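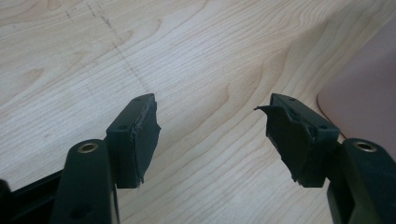

My grandmother believed a table should be wiped twice, once for the crumbs and once for the table, and for most of my life I thought this was a waste of a good evening. I have come round to her view, slowly, and mostly by way of owning a pale wooden table of my own.

Pale wood keeps no secrets. A dark table will forgive you a ring of tea or a dribble of gravy for weeks on end, whereas a pale one shows you everything by breakfast. People tell me this is a reason to avoid it, or to bury it under an oilcloth as my neighbours in Staritz do (very handsome oilcloths, I should say, with lemons on). I think it is the best argument for having one. You look after what you can see, and when the grain is there in front of you, you find yourself fetching the cloth without being asked.

I would go further and say a table ought to be cleared completely once a day. By that I mean the post, the fruit bowl, the pepper mill, and the scissors that live there for no reason anyone can remember. Kaede Sasaki, who taught me what little I know about oiling wood, clears hers every night before bed, and it was made in 1954 and looks better than mine. I asked her once whether it wasn't a bother to put it all back again, and she said she generally didn't put it all back — which rather settled the matter for me.

There is a fashion now for tables with things arranged on them, candles and little trays and a stack of books that you must move before you can eat your soup. I've sat at a few of these and been very well fed, but I never knew where to put my elbows. Give me a bare top, a bit worn where the plates go, and room to spread out a newspaper. I shall be oiling mine again before June is out.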